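Section 7. Setting Up Guest Rooms in Lerkness

7.1 Before you begin

Guest rooms must be entered in Lerkness before rates, housekeeping schedules or reservations can be assigned to them. You will need an account with Property Manager rights and the room list approved by your regional office. Accounts with Front Desk rights can view rooms but cannot create or remove them.

A single property may hold up to 1,306 rooms. Properties that use the Metow door lock module are limited to 317 rooms per lock controller. See Section 9 for adding a second controller.

7.2 Creating a room record

1. Sign in and select Property, then Rooms.
2. Select New Room. A blank record opens.
3. Enter the room number. Room numbers may contain letters and digits, up to 16 characters. Spaces are removed when the record is saved.
4. Choose a floor and a wing from the lists. If the wing does not appear, it has not been set up. Complete Section 6.4 first.
5. Choose a room type. The type sets the default occupancy and the linen allowance.
6. Enter the bed arrangement. Each bed is entered on its own line.
7. Select Save as Draft.

Note: A draft room is not offered for sale and does not appear on the housekeeping board.

Caution: Do not reuse the number of a closed room until its billing history has been archived. Charges posted to the old record will be carried over to the new one and must be corrected by hand.

7.3 Linen and housekeeping settings

The linen allowance is taken from the room type, but it may be changed for a single room. Open the draft record, select Housekeeping, and enter the number of sheets, pillowcases, blankets and towels issued at each full change.

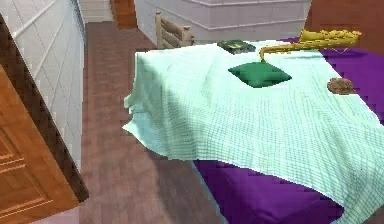

The full change interval is set separately. The default is 7 nights for extended stay rooms. A shorter interval may be entered at any time; a longer one requires approval from the regional office and remains marked Pending until approval is recorded.

If your property sends its laundry to Walczak, enter the delivery code in the Supplier field. Leave the field blank for laundry done on site.

7.4 Activating the room

1. Open the draft record and select Check Record. Missing entries are shown in red.
2. Correct each entry and run the check again.
3. Select Activate.
4. Confirm the date from which the room may be sold.

Rooms activated after 11:00 p.m. are included in the next night's audit.

Caution: Activation cannot be reversed once a reservation has been attached. To withdraw the room, follow the closing procedure in Section 7.6.

7.5 Copying room records

Select an active room, then Copy To, and enter the range of new numbers. Bed lines and linen allowances are copied. Door lock assignments and rate exceptions are not.

Requests for bulk import should be addressed to Buppha Srithong, Property Systems, Truvden office. Include the approved room list and the name of the Property Manager.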